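Notes for my talk, Tuesday, second slot after lunch

Slide 1. Good afternoon. I want to speak about small rental apartments and why tenants leave them. At Mallness we manage 556 apartments, and for many years we believed that people move out because of the rent. Say this slowly and wait a moment.

Slide 2. Last spring we changed the exit form. Before, it had one question with boxes to check. Now it has 5 open questions and the tenant writes freely. Flonow collected the answers for us and put them into groups.

The biggest group was repairs that took too long. The second was noise. Rent came only after these two.

Slide 3. Kitchens. Tenants write a lot about kitchens, more than about bathrooms. They mention light, storage, and surfaces that are easy to wipe. Some of them ask for pattern and color, like large flowers on the wallpaper next to a pale countertop.
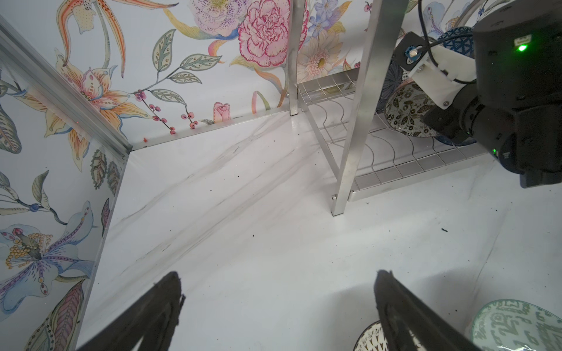 Nonby asked at the rehearsal whether a faster repair would keep a tenant who already has a cheaper offer in hand. Sometimes yes. In the answers, people compare the two prices, but they also add the cost of moving, and many of them write 2000 as their own estimate. If they trust us with repairs, this sum is a reason to stay.

Slide 4. What we changed. Every request gets a reply the same day – even if the reply is only a time for the visit. We also gave the building managers a budget of 900 per month which they can spend without approval.

Do not read the table aloud. Point to the last row and go on.

Slide 5. Đoàn building, before and after. Mention that it has the oldest pipes. Then questions.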